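Lid task: teaching the arm to open and close a container
Plerinari robotics club, build notes, part 4

These notes cover the lid task from bench set-up to the first scored run. They assume the arm is assembled, the joints are zeroed and the Vomby controller is talking to your laptop. If any of that is missing, go back to part 2.

1. Set up the bench

Clear the table and wipe it down. Clamp the camera to its post, tighten both screws and leave it alone for the rest of the session. If someone knocks it, redo the calibration. Small shifts do not show on the preview but they ruin the grasp points.

Put the container down with its long side facing the front edge of the table and the latch towards you. Park the arm outside the camera view and take one reference picture with the room lights on and the blinds shut. Save it as the background for the session.
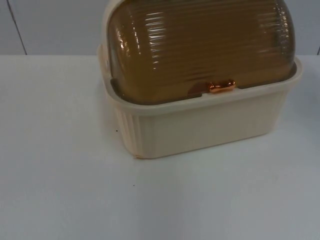 Check the reference picture at full size before going further. A ribbed, translucent lid gives bright streaks, and the edge finder in Joltum will treat each one as a line. Lower the exposure until the streaks stop spreading into each other. Do not try to fix this later with the contrast slider.

2. Mark the grasp points

Open the reference picture in Joltum and place two points: one on the latch and one on the rim of the base. The rim is pale and matt, so use it as the height reference. The lid is a poor choice for this; depth readings through clear or tinted plastic are unreliable and can land well behind the surface.

Set the grip force to 16 and the approach speed to 50. Both are in controller units. Eliécer Cuervo ran the task at a higher speed last June and the base slid on every attempt, so leave the speed alone until you have a clean set of runs.

3. Record the demonstrations

Drive the arm by hand through the whole movement: approach, release the latch, lift the lid, hold, lower, retract. Pause briefly between stages so the log can be split. Throw away any run where the base moves on the table.

Turn the container slightly between runs, keeping the latch in view. The Dudás team's log held 2,584 frames when they trained, nearly all from a single angle, and their arm failed as soon as the container was rotated.

4. Score a run

A run counts if the lid is fully closed at the end and the base is where it started. Write down failures by stage. "Missed latch" is useful to the next group and "did not work" is not.

Export the log before shutting down the controller. It does not save on exit.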